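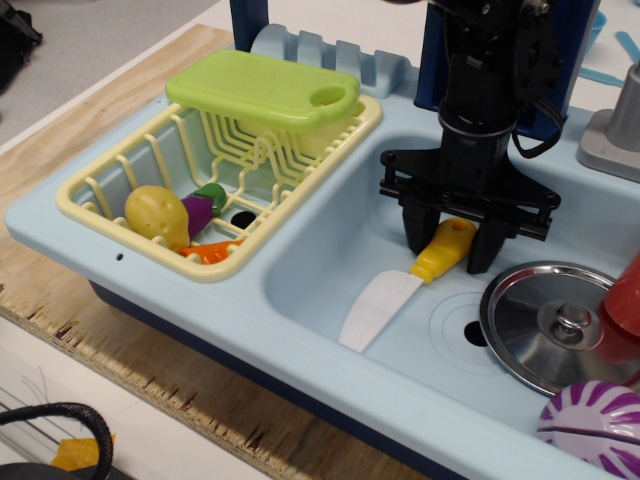
Page last changed: November, 21:14 by Sille

Toy sink, workshop notes

Back on the play kitchen sink today. Light blue one, double basin. Birthe wants it ready to go out with the rest of the Koltum box so this is mostly a list of what I did and what's left.

Layout as I'd like to keep it: rack in the left basin, right basin clear for washing up. Cutting board laid across the top of the rack. Potato, eggplant and carrot in the rack for now - they don't really belong there but they kept going missing when they lived in the drawer. Knife is the yellow handle one with the white blade, goes in the right basin. Plates go in the holder at the back.

Cleaning. Warm water, drop of dish soap, old toothbrush. The potato is the worst of the lot, dirt sits in the little eyes and you have to go at each one. Carrot and eggplant took no time. Rack is slow because of the thin wires, do it under the tap and not in a bowl. Did the rack twice, first go left a greasy film in the slots.

Drains: pushed a pipe cleaner down both. Left one had glitter in it. Right one ok, the raised ring colects crumbs round the outside so wipe there last.

Small hole in the front rim, left end. Kári thinks something used to clip in there, a towel hook maybe. I went thru the spare parts tin and found nothing that fits. Þórarinn says the 2014 parts sheet from Castevbridge might show it, he has it at home somewhere. Leaving the hole alone until then, no filler pls.

Cutting board - had a burr on the edge of the handle hole, took it off with fine paper, 2000 grit, wet. Feels fine now. Lime green dust on everything.

Faucet not tested yet. Pump wants 3 batteries and the Kustex charger was in use all afternoon. Chae-won said she'd bring a set from upstairs. If water comes out in spurts, check the hose before blaming the pump, that was it last time.

Still to do
- faucet + pump
- label for the box (Krishnan printer is out of tape again, order)
- ask Birthe if the plates travel in the holder or wraped separate
- dry the rack standing up overnight, not flat, it pools

Toothbrush is in the jar by the window, please put it back there.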